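November, notebook, second pass at the seam wash test

Started just after 8 in the morning because Hatsue wanted the big machine free by lunch. I'm still trying to work out why the mixed-panel pieces come back puckered when the plain ones don't, and I'm now fairly sure it's the thread and I've been blaming the fabric unfairly for weeks (sorry, fabric).

Quick catch-up for Fasil, who was out: we cut everything from the Ejigu roll, washed half of it before sewing and left the rest alone, then ran the lot through the warm cycle with the Mivham detergent. 12 test strips, all cut on the straight grain, all pressed the same way. Sumeya sewed hers with the cotton-wrapped thread and I used the plain polyester. Hers look worse! She is not happy about it, and she's a far neater sewer than I am, so I don't think it's hands.

The strips measured 430 mm before washing. The cotton-wrapped ones lost nearly 2 mm along the stitch line and the cloth beside it barely moved, so of course it ripples. Polyester ones stayed flat enough that I had to hold them up to the window to find anything to complain about.

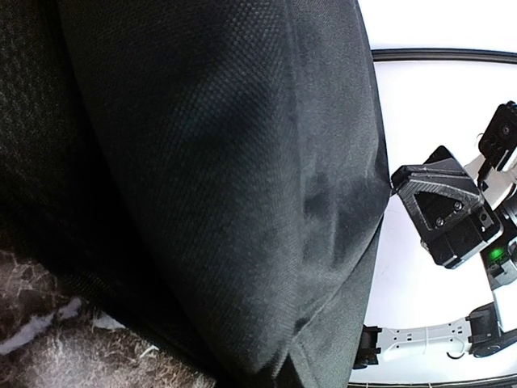
Mesh next to the smooth panel, long seam between them. Black on charcoal, so rotten to inspect.

Pylyp says to loosen the top tension before we change anything else, and he's probably right, but I already had the polyester threaded and didn't feel like redoing it. Note to self: do it properly next time. One change per batch. I wrote that on the wall in Grodurberg and apparently left the habit behind there too.

Other stuff. The iron is spitting again. I emptied it and ran it dry for a bit, which helped until it didn't. Hiwot has a spare at home and will bring it in. Also the chalk we got from Dondora won't brush out of dark cloth - please use the white soap slivers in the tin until I find something better.

To do:
Unpick 2 of Sumeya's strips and resew with looser tension
Wash again, same cycle, dry flat this time
Ask Hatsue if the water temp dial means anything at all
Label the strips on the BACK, Fasil

Stopped at 4:30, strips are on the rack by the sink. Please don't fold them.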